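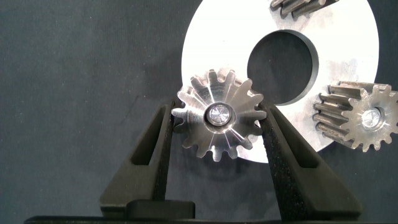

Half past six and I'm only just sitting down with a cup of tea, so this may ramble. I spent the whole day on the gear cell and I smell faintly of contact adhesive, in spite of two goes with the orange soap.

The left arm has been letting gears creep for a while. You'd pick one up, it would look lovely and square in the fingers, and by the time it got to the plate it had rolled round a tooth or so and wouldn't drop over its pin. I'd been putting it down to the program (my own fault, I fiddled with the approach speeds in January and never wrote down what I'd changed), but last night I had a proper feel of the pads with my thumb and the rough had gone off them in the middle. At the ends they were still like sandpaper. Where the teeth sit they'd gone shiny and a bit greasy. The counter said 3375 picks on that set, and I'd told myself I would change them long before that.

So, new pads all round. I started at eight, before the compressor next door gets going, and did the left arm first because that was the one misbehaving. The fingers come off with two screws each and it should take ten minutes. It took most of the morning! The old adhesive had gone like toffee. I tried a plastic scraper, then warm water, then the citrus stuff, and in the end what worked was rolling it off with my thumb, bit by bit, while listening to a whole radio play about a lighthouse. I didn't dare use the blade. The fingers are printed and I've already gouged one pair that way, and once there's a dip under the pad the gear finds it every single time.

The pad sheet was from the roll that came from Flulden, the coarser of the two grades. I'd been using the fine one because it looked neater, which is a daft reason. Cut the strips a touch long, stuck them on, pressed them in the vice between two bits of softwood while I had a cheese roll, then trimmed the overhang with scissors. I must remember to cut all four from the same part of the sheet next time. It's thicker towards one edge – not by much, but enough that I had to swap the fingers round before the jaws would close level.

Then the zero. With fresh pads the fingers meet earlier, so the arm thinks it's closed when it isn't where it used to be, and everything that depends on the width is out. I have a little routine for this now. Close them gently on nothing, save it. Close on the 5 mm gauge block, check the reading. Close on a gear, check again. Left arm read dead right on the block first go and I was so pleased with myself that I forgot to save and had to do the lot again after I'd powered down to tidy the cable.

The cable was the other thing. It comes off the far gripper in a loop and I've never been happy with it. If the loop is too tight the wrist tugs it when it turns over, and if it's too slack it flops about and wanders into view of the other arm's camera, and then the part finder gets excited about it. I had it clipped back, then unclipped it, then clipped it again further up. It's still a loop, just a slightly better behaved one, I hope. I've put a spot of paint where the clip goes so that I can see if it slides. The proper answer is a sleeve, and Londoño do one that would fit, but their minimum order is a joke for a bench with a single cell on it. 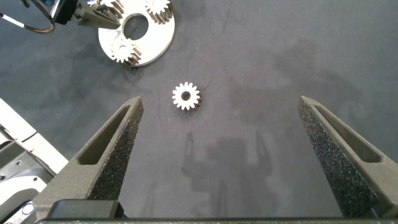 After lunch I did the teach points. This is the bit I like best, if I'm truthful, jogging along with the pendant in tiny steps and watching the fingers come down either side of a gear. It's very calming until you press the wrong arrow. I opened the jaws as wide as they go and came down over a gear lying flat on the mat, and stopped, and looked at it from both sides, and nudged. You want the pads to touch the teeth together. If one side gets there first the gear skates along the mat towards the other finger, and by then it's not where the camera said it was, and the grip ends up nearer the edge of the pad than I'd like.

I did that over and over at different spots. Near the plate is fiddly, as the plate sits high enough for a fingertip to clip the rim if you come in low. I've added a bit of lift on that side. It makes the move slower, and I know I'll be tempted to take it out again in a week, so I am writing it here in ink: LEAVE THE LIFT IN. The last time I got clever about it I bent a pin on the carrier and had to wait ages for a new one from Dusalton.

The second arm holds on at the edge of the plate while the first one fetches, and getting the two to agree about where the plate is has been the long-running saga of this cell. Their bases are 700 mm apart, or they're supposed to be. I measured again today with the steel rule and got 700 on the nose, then leaned on the bench and watched the rule move. So it might be the bench. I've packed the near leg with a folded bit of card from the pad packaging and it feels more solid, though card under a bench leg isn't something I'd want anyone from Tiduvero to see when they come for the yearly service. I'll turn up a proper foot for it when I've got the lathe to myself.

What I did to line them up was the old trick of handing one pointer to each arm and bringing the tips together over the middle of the hole in the plate. They missed each other by about the thickness of a fingernail. I shifted the second arm's frame to suit, tried it over at the far side, and they missed the other way! So that's a twist and not just a shift, and I had to do the three-point version, which I loathe, as you have to type the numbers in by hand and the pendant keys have gone soft. Three goes. The second go I had a minus sign where it didn't belong and the arm set off very confidently for the window. I was on the stop button before it had got anywhere, but my heart was going.

Once that was sorted I cleaned. The mat is a magnet for everything. Hairs, threads, specks of I don't know what. I go over it with the lint roller and it looks fine, and the next time I check through the camera there's a thread lying there as big as a rope. I really should wear the overall with the tight cuffs in place of my old jumper, which sheds like a dog. I'm also in two minds about the mat itself. It's gone blotchy, and while the part finder doesn't seem to mind, I mind. A fresh piece would be a cheap treat. On the other hand, this one has bedded in and the gears don't bounce on it, and the last time I changed it I had to redo all the heights, the new felt being fluffier. So probably I'll leave it till the service.

I wiped the gears too, every one, with a dry cloth and then a cloth with a drop of spirit on it. I'm fairly sure that half the trouble with the old pads was oil. They come to us with a film on and we were putting them straight in front of the robot, and of course it all ends up on the grippy bit. From now on they get wiped first. I've put a box of cloths by the bench and a note on the lid.

The right arm's pads I changed at about four, much quicker now that I knew what I was doing, and the adhesive on those came off in one long satisfying strip. Typical. I ran the zero on that one as well, remembered to save it, and wrote both numbers on the tape inside the cabinet door, under all the old ones. There's quite a history on that tape. I can see the week where I mixed up left and right.

Then a slow run, at a quarter speed with my hand on the button. Pick, lift, across, down. The first gear went over its pin with the nicest little click. The second one I had to stop because I'd left the gauge block on the mat (it was in the way of nothing, but I didn't like the look of it). The third stuck halfway, and I stood there thinking oh no, not again, but the gear hadn't rolled at all this time, it was square in the pads. It was the height at the pin. I'd never put back the bit I took off for the old thin pads... no, that makes no sense now I write it down, the pads don't change the height. I've been staring at the page and I don't know why it was low. Perhaps the card under the leg! I raised the bench on one side and then taught the heights before I did it, or after? I honestly can't recall the order I did things in this afternoon.

So that's the first job for the morning: check the heights again from scratch, card in, nothing else touched. Then half speed, then full, and I want a good long run of picks before I believe in the new pads. I've set the counter back to nought.

Also need to order scissors, as the good pair is all gummed up, and ask Flulden whether the coarse roll comes any narrower. And get the jumper out of the workshop. Supper now, it's beans.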